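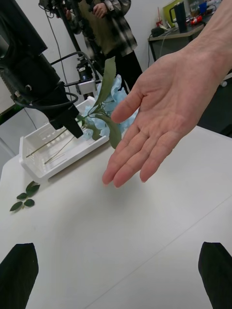
Basket and flower on the white table, with the loose sprig of leaves at lower left.

Workshop notebook, bench 2
Friday, June 25, 2021

Today I worked on the artificial flowers for the Planov window order. The basket is good for keeping the stems together, but the long leaves come over the side and catch on everything. I want to try the deeper one from the Flodthorpe store next week.

Small sprigs come off too easily. Please do not throw them away when you find them on the table! A drop of glue is enough, and I keep them in the tin beside the lamp.

I looked also at the hydrangea from below, at the place where the branches join the main stalk. The light-green tape goes in a spiral up to the little plastic collar, and above the collar there is no tape.

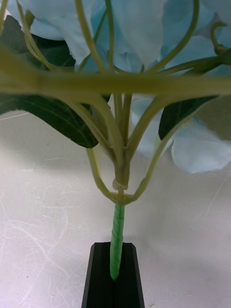
This joint is the part I worry about for shipping. If the head is heavy, all the bending comes there. My proposal is to wrap one more turn of tape over the collar, and to bend the side stems by hand only after the stalk is standing in its holder. Makris has tape in a darker green also, but I prefer to stay with the light one.

The order is 300 stems, the first 80 go to Ondska in November. Order number is 796, write it on every box please.

To do: ask price for tape, cut one test stalk shorter, find my good pliers.

Last updated: 6:12 pm
2 comments | 0 shares
Print this page | E-mail this page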